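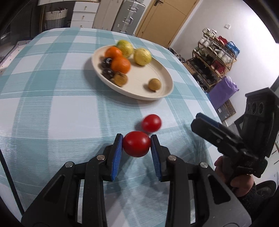
A cherry tomato held between the ribbed blue pads of a hand-held gripper.

About Plunbridge

Plunbridge Equipment Planning advises schools, food businesses, laboratories and small manufacturers on the purchase of robots and related equipment. We help clients decide what they need, what it will cost over its working life, and in what order to buy it. We do not manufacture or resell equipment, and we accept no commission from suppliers.

Our clients range from single-site bakeries to college engineering departments. Most come to us at one of two points: when a grant or capital request has to be written and there are no reliable numbers to put in it, or when a quotation has arrived and no one on staff feels able to judge it. We are equally comfortable with either.

Our Background

The company was founded by Abdelkrim Kettani, who spent the first part of his career in purchasing for a produce packer and the second in the technical office of a training college. In both places he saw equipment bought from a catalog page, delivered on a pallet, and left in a corner when the budget for tooling, guarding and staff training turned out to be missing. Plunbridge was set up to do that arithmetic before the order is signed.

We work from two offices. The Farouk Street office handles planning, contracts and client accounts. The Odetti Building houses our handling trials and the library of parts, pads and fixtures that clients may examine before they commit to a purchase. Visitors to the Odetti Building are received by appointment on weekdays and on the first Saturday of each month, from 9:30 a.m.

To date we have completed 82 equipment plans. The smallest covered a pair of grippers and a bench; the largest covered a full packing hall and was delivered in stages.

What We Do

Needs review. We begin with the items to be handled and the people who handle them now. A consultant spends time on site, takes weights and dimensions, and records how often the work changes during a shift. Clients are often surprised by how much of the final cost is settled at this stage. A line that handles one size of carton calls for very different spending from one that handles cherry tomatoes in the morning and mandarins after lunch.

Budget preparation. Each plan includes a complete purchase budget and a running budget. The purchase budget covers the machine, the end tooling, spare fingers and pads, mounting, electrical work, guarding, freight and installation. The running budget covers wear parts, service visits, software fees, operator time and storage. Where a figure is an estimate, it is marked as an estimate and the basis for it is given.

Quotation review. We read supplier quotations line by line and set them out in a common format so that they can be compared. We note what has been left out. Freight, training and second sets of pads are the items most often missing.

Handling trials. Before recommending a gripper we like to see the type of jaw and pad tried on the kind of goods the client will handle. Soft fruit is a common request, and a demanding one, and we encourage clients to send samples in the sizes and degrees of ripeness they expect to receive over a season. Trials are recorded and the notes are attached to the plan.

Replacement scheduling. For clients who already own equipment, we prepare schedules showing when each item is likely to need repair, upgrade or retirement, with the money needed in each budget year.

The Teta Worksheet

All of our plans are prepared in Teta, our own costing worksheet. Teta was first written as a single page for internal use and has grown with the practice. It now holds 2,127 priced line items, from mounting plates and cable guides to finger pads and operator courses. Of these, over 1,878 have been checked against an actual invoice supplied by a client. The remainder are list prices and are labeled as such wherever they appear in a plan.

Clients receive a working copy of Teta with their plan and may continue to use it after our engagement ends. It opens in any ordinary spreadsheet program. We revise the prices each October, ahead of the period when most of our school and college clients submit their requests.

How an Engagement Proceeds

There are four stages.

The first is an initial call, which is free of charge and normally lasts under an hour. We ask about the work, the space, the funding source and any deadline attached to it.

The second is the site visit and needs review. A written summary follows, and the client is asked to correct it. We do not begin costing until the summary has been agreed in writing.

The third is the draft plan. It sets out at least two options at different levels of spending, one of which may be to postpone the purchase or to begin with hand-held tools before paying for a full arm. Several clients have started this way. The lower outlay allows staff to learn which pads and jaw shapes suit their goods, and those parts can sometimes be carried over to later equipment. Whether they can in a given case is stated in the draft.

The fourth is the final plan, together with the Teta worksheet, the trial notes and a purchase calendar. We remain available for questions until the equipment has been accepted on site.

Fees

Fees are fixed at the start of each engagement and quoted in writing. They do not vary with the size of the purchase, and a client who decides to buy nothing pays the same as one who proceeds. Public schools and registered training colleges are charged at a reduced rate. Travel is billed at cost.

Independence

Consultants may not hold a financial interest in any supplier whose products they review. Loaned equipment is logged on arrival, returned on the agreed date, and listed in an appendix to any plan in which it was used. Suppliers are welcome to submit products for inclusion in our parts library but cannot pay for placement, and they do not see client plans.

Our Staff

Abdelkrim Kettani serves as director and reviews every final plan before it is issued. He is supported by a planning team at Farouk Street, made up of consultants with experience in purchasing, facilities and accounting, and by a technical team at the Odetti Building, who run the handling trials and maintain the parts library. Consultants are assigned by sector, and a client keeps the same consultant from the first call to the final plan wherever possible.

We accept a small number of trainees each year, usually students completing a program in engineering technology or business administration. Trainees take part in site visits and assist with price checking for Teta. Applications are made through the student's own program office.

Working With Us

Inquiries are welcome from organizations of any size. When writing, please include a short account of the items you wish to handle, the space available, the amount you expect to have at your disposal, and the date by which a decision must be made. Floor plans and photographs of the present work area are useful, though they are not required at this stage. If you have already received a quotation, please attach the complete document, including the terms of sale.

Requests for the reduced school rate should be sent to the Farouk Street office on official letterhead. Sample goods for handling trials should be sent to the Odetti Building only after a trial date has been confirmed, as we have limited cold storage.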